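FOR IMMEDIATE RELEASE

Hovholm Opens Its Kitchen Swap Program to Renters This February

KELLER – I've been wanting to write this one for a long time, so please forgive me if it runs a little longer than our usual announcements. Starting in February, the Hovholm Kitchen Swap is open to renters. All renters! Apartments, duplexes, the room over somebody's garage, whatever you've got. If you have a kitchen and a lease, you can come in.

For anyone who hasn't run into us before, Hovholm is a small home organizing shop in downtown Keller. I started it out of my own pantry, which was a disaster at the time, and we've been on Kerslake Street ever since we outgrew the dining room. We sell shelves, bins, hooks and baskets, we go out to people's homes and help them sort through things, and we run the Kitchen Swap, where you bring in the storage pieces that never worked for you and trade them for pieces that might.

The Swap used to be for homeowners only. That was my decision and I'm not going to pretend it was a great one. When we set it up, most of what came through the door needed to be screwed into a wall, and I was worried about people losing their deposits over a spice rack. So I wrote a rule, and then the rule just sort of sat there for years while half the people asking about the program turned out to be renting.

Last fall we finally asked. We put a short survey on the counter and in the newsletter, and 508 of you filled it out (thank you, I read every one, including the long one about the lazy Susan). The thing that came up again and again was counter space. People told us they cook on the same little patch of counter where the mail lands, where the coffee maker lives and where the kids do homework. They didn't want a new kitchen. They wanted to be able to put a cutting board down without moving four other things first.
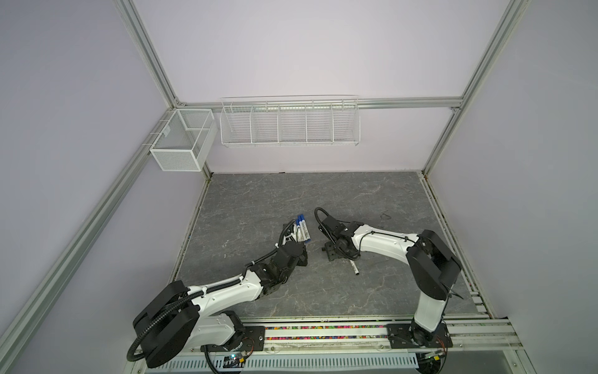 The other big one was moving. Renters move a lot more often than the rest of us, and they're tired of buying storage that fits exactly one cabinet in exactly one apartment. A pull-out drawer is lovely until you have to leave it behind. So when we sat down to plan the new version, we went through our whole stock and asked the same question about every piece: can you take it with you, and will the wall look the same when you do?

A lot of things passed. Over-the-door racks passed, and so did anything that stands on its own feet, anything that hangs from a rail you already have, and most of the stacking bins. Some of my personal favorites did not, and I'm still a bit sore about the magnetic knife strip.

Now for how it works. You sign up in the shop or by phone, and we book you a time. Bring your unwanted pieces, clean please, along with the measurements of your kitchen. We mean the real ones, with a tape measure, including how deep the shelves are and which way the doors open. If measuring makes you nervous, there's a one-page worksheet at the register that walks you through it, and we're happy to lend you a tape. Then you and one of our organizers sit down with your numbers and pick out what you're taking home.

Every piece you bring gets you credit toward a piece of the same size class. We have small, medium and large, and the chart is posted by the swap shelves. Chipped, rusty or badly bent things don't earn credit, but we'll still take metal ones and send them off for scrap so you don't have to haul them back up the stairs.

There's a $19 sign-up fee for renters, the same as homeowners pay, and it covers the whole season. You can come back and trade again if something doesn't fit or if you move in the middle of it. I'd much rather see a basket come back to us than have it sit in a closet making somebody feel guilty.

We're also teaming up with our friends at Plilex, the hardware and rental supply store two doors down. They've agreed to set aside a section of damage-free hanging hardware for our Swap members, and their staff will look at a photo of your wall and tell you which kind of hook will hold on it. They know way more about paint and plaster than I do. Please go ask them before you stick anything up, especially in an older building!

To kick things off, we're holding an open house at the Kerslake Street shop on a Friday evening in February, from 5:30 until we run out of cider. Come and look through the swap shelves, meet the team and try out the practice cabinets we've set up in the back room. They're standard apartment sizes, upper and lower, so you can load one up with your own stuff and see what you think before you commit to anything. Kids are welcome, and they tend to be better at stacking than the grown-ups.

At the open house we'll also be signing up households for our free home visits. We have 16 visits to give away this season, and every one of them is going to a renter. An organizer comes over for an afternoon, helps you empty the cabinets, and stays until everything has gone back in. You make all the decisions about what to keep. We won't make you get rid of your mug collection, and I say that as a person with a mug collection.

Landlords and property managers, I'd love to hear from you too. A few of you have already asked about getting your buildings involved, and we're putting together a simple handout on what is and isn't safe to hang in a rented kitchen. If you'd like copies for your lobby or your welcome packets, let us know how many units you have and we'll print them for you at no charge.

Homeowners, nothing changes on your end. Your sign-ups carry over, your credit is still good, and the wall-mounted pieces are staying on their own shelf near the front window.

Sign-ups for the renter program open at the shop on the first business morning of February at 10 a.m., and phone bookings start at noon the same day. The open house is free and you don't need to be a member to come.

About Hovholm

Hovholm is a home organizing shop and service on Kerslake Street in downtown Keller. We offer in-home organizing, storage products and the seasonal Kitchen Swap.

Media contact: Owner, Hovholm, Kerslake Street, Keller. Interviews and shop visits can be set up at the front counter any weekday afternoon.

###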